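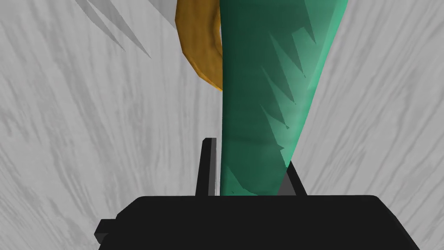 Black gripper, grey streaked surface. Render.

January, story workshop notebook, morning session

Carrying on with Lekota, the second-draft read. Got through to page 77 before lunch. Chapter 8 is still the problem and I want to get down what we said while it's fresh.

The chapter has too much to do. It opens with the crossing from Donden, then the argument in the boathouse, then the sister turns up and it's revealed she has been feeding the river court information since the spring. All of that in one night. By the time the reader gets to the betrayal they're worn out from the argument, and the argument is the better writing. Tried reading the boathouse part aloud with the reveal taken out and it held up well. The line about the lantern oil can stay. The paragraph of explanation after it can go, as we already know what the oil does.

Decision for now: split into 2 chapters. First ends when she puts the key back on the hook. Second starts in Pruvville the next morning with the sister already at the table. We lose the dramatic entrance but the reader gets to wonder how long she has been sitting there. Rest of the numbering to be fixed once the split is settled.

Point of view. We have been alternating between her and the ferryman's son, and his chapters are thin. He mostly watches her and worries. Agreed he needs something he wants apart from her. Suggestions on the whiteboard were the ferry licence, his father's debt to the court, and getting out of Donden altogether. I lean toward the debt, because it gives him a motive to keep quiet when he should speak up. Someone objected that this makes him a second traitor and takes away from the sister. Fair point. Could be that he finds out about her first and says nothing. Will try a page of it.

Continuity, for whoever has the story bible next:

River people can't cross a threshold unless asked. In the market chapter one walks straight into the bakery. Either the door counts as open invitation in trading hours (needs a line somewhere earlier) or he waits outside.

Her scar is on the left wrist in the prologue and the right in the infirmary. Left is correct.

Pruvville is a half day's walk from Donden in the early chapters and they do it in the rain before breakfast later on. Leave the early distance alone and give them the mail cart.

The court's colour was changed to green last draft. There are still a few mentions of grey livery.

Length. The Kidville submission notes ask for 300 pages at most in their teen fantasy list and we are over. Splitting the chapter doesn't help with that. The obvious cut is the harvest dance, which I like, but it repeats the kiss on the bridge and nothing changes afterward. Cut the dance and move the grandmother's warning to the kitchen. Old version goes in the offcuts folder, please don't delete it.

Blurb: current one gives away the sister. Stop it at the crossing. Also has the word "destiny" in it twice.

Afternoon: rewrote the opening of the Pruvville morning. First try was all weather. Second try starts with the sister buttering toast and asking where the key is, and that's the one to keep. Dialogue is a bit stiff from there on.

To do: debt page for the ferryman's son, threshold line, livery search, new blurb. Pick up again from page 77.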